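What a simulated kitchen won't tell you about a gripper

Every vendor now wants to show you a gripper in simulation before you're allowed near the metal. I spent a good part of September comparing two of them, the Machala and the Kinent, inside the Vellbridge simulator, and I came away less convinced than when I started.

I'll grant the obvious. It's cheap, nothing breaks, and you can reset a run as often as you like. My trouble is with the view from the wrist, where so much of the comparing gets done. You get two fingers, a slice of dim room at a tilt and a bright white toothed pad on one finger, and from that you're meant to form an opinion about grip.

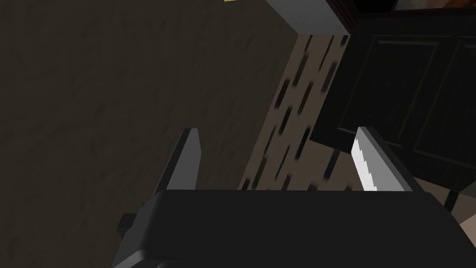 MOLELWOOD, September — We ran 1,235 trials over the month, 655 with the Machala and the rest with the Kinent. The Machala came out ahead. I could print the margin, but I don't trust it and neither should you.

The trouble is contact. A serrated pad on a real drawer pull does something particular: it bites, or it skates, and it wears down over a season. In a simulator it does whatever the friction setting says. Change that one number and our ranking flipped. Kai Görtz, who set up the runs, found this on a Tuesday by accident and was good enough to tell me before I'd written anything.

He's more patient with it than I am. His view is that a simulator is a filter, and that if an arm can't find a handle in a clean render it won't find one in somebody's hallway. Fair enough. But our budget went on 177 runs of exactly that kind, two arms and one small cabinet with coloured drawers, and what they mostly tested was the planner. 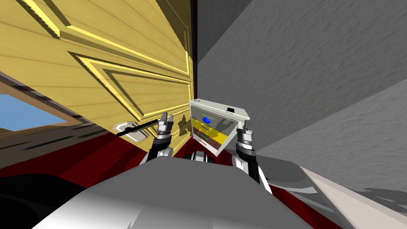
I'd also like fewer brochures built on this stuff. A two-armed robot with a cabinet between its grippers looks like competence. It says very little about what happens when the cabinet is heavier than the file says, or when the drawer sticks the way every drawer in my house does by February.

Then there are the cameras. We tried a wrist view against a body view, and I expected the wrist to win easily. Close to a wall it gave us plaster texture, a bit of panelling on either side and not much to steer by. 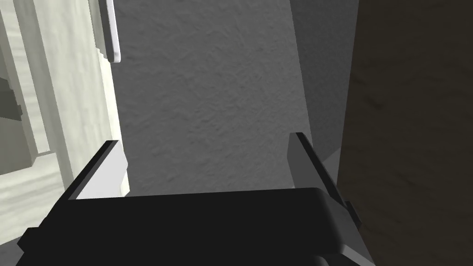 What I'd want instead

Give me 300 trials on real hardware over any number of simulated ones, with the failures left in. Tell me who picked the friction values and whether they'd seen the results first. Put the same controller on both grippers — we didn't manage this until the last week, and the early numbers are close to useless for it.

And show the body view along with the wrist view. It's the duller of the two, but you can see where both arms are, how far the drawer is out and what else is in the way.
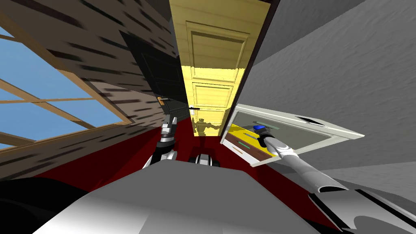 Kai thinks I'm asking for a level of care no small shop can afford. Maybe so. A small shop can still say "we don't know yet" on its product page, and it costs nothing to type. We've bought neither gripper. The Kinent people have offered us a loaner for the winter, and I've said yes, provided they leave the pads alone.

Last updated: September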